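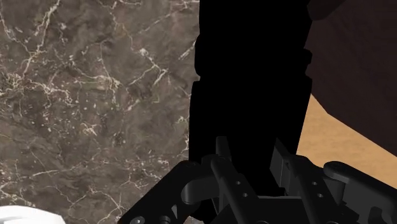
Demonstration by hand and by remote control are the two usual ways of showing a robot arm a task without writing out each motion as code. A person does the job through the robot, the robot's joints and camera views get recorded, and a program is later trained or tuned on the recordings. Also called teaching by demonstration, show-and-repeat, or in older shop manuals lead-through. Much of the work now happens in simulation, with rendered rooms and rendered counters, and the view used most is the one from the wrist, close in over the fingers. In such a view the gripper takes up the bottom edge and whatever is being handled can fill the middle – a tall black object between two black fingers, brown marble with pale veins on one side, a flat tan surface on the other. The person driving has to work from that, plus any second view the setup gives them.

Terms

Usage is not settled. "Teleoperation" is driving the robot from a separate device, near or far. "Kinesthetic teaching" is moving the arm itself by hand. "Demonstration" or "demo" is one recorded try at the task, start to finish. "Episode" means nearly the same and the two get mixed, sometimes on one page. "Operator" is the person, also "demonstrator" or "teacher". A "policy" is the trained program that picks the next motion from what the robot senses.

Teaching by hand

Oldest method. The arm is put in a soft mode where the motors hold up its own weight and not much else. The person takes hold near the wrist and walks it through the job. Joint angles are saved as it goes, either all the time or only at points the person marks with a button.

Good for simple paths. Spraying, gluing, wiping, moving a part from tray to fixture. The operator feels contact directly through the arm, so light pushing and seating parts go better than they do over a remote link with no force feedback. Needs little extra gear.

Weak points: hands and sleeves get into the camera view, and a program trained on those pictures may come to depend on them. Common fix is to record the path first, then have the robot replay it with nobody near and take the pictures on the second pass. Works only if the objects can be put back where they were. Heavy arms are tiring to move. Two arms at once is awkward for one person, usually two people do it, and their timing differs.

Teaching by remote control

The operator holds or wears something and the robot follows. Main types:

Leader arm. A smaller or same-size copy of the robot, moved by hand, joint for joint. Easy to learn. The Haron bench is of this type, two leaders and two followers on a shared rail, and was the first one many small labs had.

Hand controller. Game pad, 3D mouse, or a tracked controller from a headset. Cheap. Wrist turns are hard on a game pad and people tend to move one direction at a time, which leaves boxy paths in the recordings.

Glove or hand tracking. Used more with many-fingered hands. With a two-finger gripper most of the hand's motion gets thrown away, only the pinch is kept.

Handheld gripper. No robot present at all. The person carries a gripper with a camera on it and does the task, and the motion is fitted to a robot afterward. Sometimes listed as its own method.

Delay matters in all of them. People cope with a short lag if it is steady, much less if it jumps around. With a long lag operators fall into move and wait.

In simulation

Same devices, rendered robot. The operator watches a screen or headset and the physics is computed. A failed try costs nothing but the time, the room resets at a key press, and the counter, floor or wall finish can be swapped between tries or even after recording. Stone, wood, plain paint. The point of swapping is to keep the trained program from tying the task to one background, and busy patterns such as veined marble are usually put into the mix for that reason.

Rendered pictures differ from real ones in noise, shadow and blur. Contact differs more. Grasped things may slide or jitter between the fingers in ways no real object would, and operators learn to work around the simulator's habits, which then end up in the data. Rarneo, a kitchen and household task suite, has a setting that raises friction at the fingertips during recording and lowers it again for testing. Opinions on this vary.

A dark object in a dark gripper is a known nuisance. The outline of one runs into the other, and from the wrist view alone it can be hard to tell where the finger stops and the object starts. Some suites let the operator tint the fingers on the live display while leaving the saved pictures as they are.

The wrist view

Mounted on the last link, looking out past the fingers. Advantages: the fingers stay in the same place in every picture, the target gets bigger as the arm gets closer, and the robot's own elbow cannot block it. Disadvantages: little sense of the whole room, and a tall object held close hides most of what is behind it. Placing a thing is therefore harder than grasping it. Operators often swing the wrist a little just to look past the object, and this swing gets learned too.

Most benches pair the wrist view with one fixed view from the side or above. The Fujimoto layout uses 3 views, one wrist and two fixed.

How a session goes

Details differ by lab. A common order:

Objects set out, positions varied within a marked area.
Arm sent to a home pose.
Operator starts recording, does the task, stops recording.
Try is marked kept or dropped.
Reset, again.

In the Stastetti teaching notes a session is split into blocks of 13 tries with a rest between blocks, and a new operator does 6 practice tries that are not saved. Tiredness shows up as faster, sloppier releases before it shows up as failed grasps. The notes allow up to 2 hours in a day on leader arms, including resets.

Wheter to keep failed tries is argued over. Dropping all of them gives a clean set with no examples of recovery. Keeping a try where the grasp slipped and was redone shows the robot what a slip looks like and how to get back. Many groups keep recoveries and drop only the ones that end with the object out of reach.

Quality of demonstrations

More tries help, up to a point. Variety of starting positions tends to help more than the same start repeated. Steady style matters as well. If one operator always comes in from the left and the next from above, simple training methods may average the two and go down the middle, missing both. Newer methods handle mixed styles better, though a written convention (approach side, grip height, where to let go) is still usual for shared datasets.

Long pauses are a problem. The operator stops to think, the robot is recorded standing still, and the trained program learns to stand still in the same spot. Pauses are trimmed by script in most pipelines. Trimming too hard cuts out real waiting, such as holding still while the fingers close.

Safety

On real arms: speed limits in soft mode, a stop button within reach of the free hand, nobody inside the work area during remote driving. Replay is treated as full automatic motion and not as teaching, so the rules for automatic running apply. Simulation has none of this, and operators who learned there first need to be shown the stop button before they touch a real bench.

See also

Lead-through programming
Leader and follower arms
Imitation learning
Force feedback
Wrist camera calibraton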